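La mesa larga vuelve al centro de la casa

Durante buena parte del siglo pasado, la vivienda urbana española organizó la vida en torno a dos muebles: el sofá y la mesa de comedor reservada para las visitas. El primero se usaba a diario; el segundo acumulaba correo, llaves y un mantel que casi nunca se retiraba. Los estudios de interiorismo y los talleres de carpintería que atienden a particulares observan desde hace unos años un cambio de costumbres. La mesa grande, de superficie clara y sin adornos, recupera el lugar que tuvo en las casas rurales: el de un tablero para todo.

El taller Grullano, dedicado a la fabricación de mobiliario por encargo, ha revisado los pedidos de sus últimos 15 años y describe una evolución constante. Al principio, los clientes solicitaban piezas barnizadas en tonos oscuros, con patas torneadas y tablero extensible. Hoy predominan las superficies pálidas, de veta visible y acabado mate, con cantos rectos y sin cajón. La extensión ha dejado de ser una exigencia: quien encarga una mesa de este tipo desea que permanezca siempre abierta.

La preferencia por el tono claro responde a razones prácticas. En pisos interiores, donde la luz natural llega durante pocas horas, un tablero pálido refleja la claridad disponible y permite leer o coser hasta más tarde sin encender una lámpara. También disimula el polvo y las marcas leves, que en la madera oscura se advierten desde la puerta. A cambio, exige mayor atención frente a las manchas de vino, café o remolacha, que conviene tratar en el momento.

La veta merece una consideración aparte. Los catálogos comerciales tendieron durante décadas a ofrecer superficies homogéneas, en las que el dibujo de la madera se reducía a una textura de fondo. El gusto actual admite nudos, cambios de tono y líneas irregulares, y los talleres han dejado de apartar las tablas que antes se consideraban defectuosas. En la exposición permanente de Grullano, las muestras de dibujo más marcado son las que el público solicita tocar. 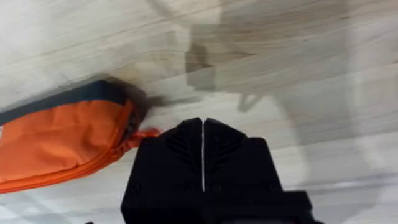

Pues en mi casa la mesa clara duró bonita un invierno, y el cerco de una cafetera me acompaña desde entonces; la volvería a comprar, pero pediría que me explicasen antes lo del aceite. La observación, remitida a esta redacción por una lectora, resume una queja frecuente. El mantenimiento suele quedar fuera de la conversación de compra, y buena parte de los daños que llegan a los talleres de restauración procede de un acabado inadecuado para el uso previsto.

Los especialistas distinguen dos grandes familias de protección. Los barnices forman una película sobre la madera, resisten bien la humedad y se limpian con un paño, pero cuando se deterioran obligan a lijar la superficie completa. Los aceites y las ceras penetran en la fibra, conservan el tacto natural y admiten reparaciones parciales, si bien requieren una aplicación periódica. El estudio Privance, que redacta guías de conservación para viviendas de alquiler, recomienda renovar el aceite cada 12 meses en mesas de uso diario, y adelantar la operación si una gota de agua oscurece la madera en lugar de quedar en la superficie.

La elección de las medidas plantea otra dificultad. La anchura condiciona el uso más que la longitud: un tablero demasiado estrecho impide colocar fuentes en el centro, y uno excesivo separa a los comensales hasta dificultar la conversación. En estancias reducidas, los interioristas aconsejan arrimar uno de los lados largos a la pared y sustituir las sillas de ese flanco por un banco. La solución, habitual en las antiguas ventas de camino, libera espacio de paso y permite recuperar la posición central cuando se reúne más gente.

El archivo municipal de Eder conserva un inventario doméstico en el que la mesa figura como el bien más valioso de la casa, por delante de la cama y de las arcas. El documento, catalogado con el número 1304, enumera los usos que se le daban: amasar, planchar, despiezar la matanza, hacer cuentas y velar. Pocas de esas tareas subsisten, aunque la lista contemporánea no resulta más breve. Sobre el mismo tablero se desayuna, se trabaja a distancia, se hacen los deberes y se monta la ropa que habrá de coserse por la noche.

Esa acumulación de funciones explica el segundo cambio señalado por los profesionales: la desaparición del objeto fijo. El centro de mesa, el frutero monumental y el tapete ceden su sitio a recipientes blandos y ligeros que se retiran con una sola mano. Estuches, bolsas de tela y bandejas contienen los útiles de cada actividad y regresan a la estantería al terminar. El color vivo cumple aquí una función de orden, pues permite reconocer cada juego de materiales sin necesidad de abrirlo.

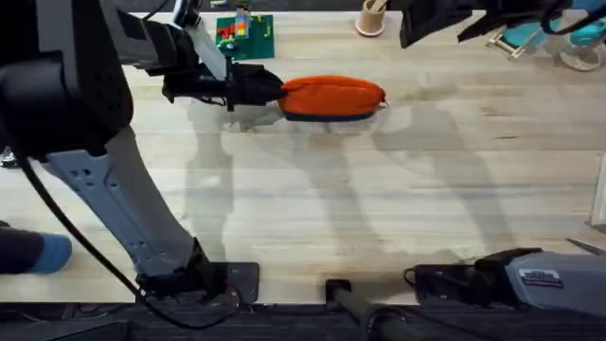
Un estuche naranja con cremallera, sujeto en el aire por una pinza negra, por encima de la mesa de madera clara.

La firma Nelenix, especializada en almacenamiento doméstico, propone asignar un color a cada uso y no superar los 7 recipientes por vivienda, cifra a partir de la cual, según su experiencia, los habitantes dejan de recordar el contenido. La recomendación resulta discutible en familias numerosas, pero el principio goza de aceptación general: la mesa debe poder despejarse antes de la cena sin trasladar el desorden a otra habitación.

Queda pendiente la cuestión del precio. Una mesa maciza hecha por encargo representa un desembolso considerable, y el mercado de segunda mano se ha convertido en la vía de acceso para muchos hogares. Antes de cerrar la compra conviene revisar la parte inferior del tablero, donde se aprecian las grietas y las reparaciones antiguas, y comprobar que las patas no bailan al apoyar el peso en una esquina. Los restos de carcoma se reconocen por el serrín fino alrededor de los orificios. Un lijado completo devuelve el tono claro a la mayoría de las maderas oscurecidas por el barniz, y los talleres suelen aceptar este tipo de trabajo a partir de noviembre, una vez entregados los encargos de otoño.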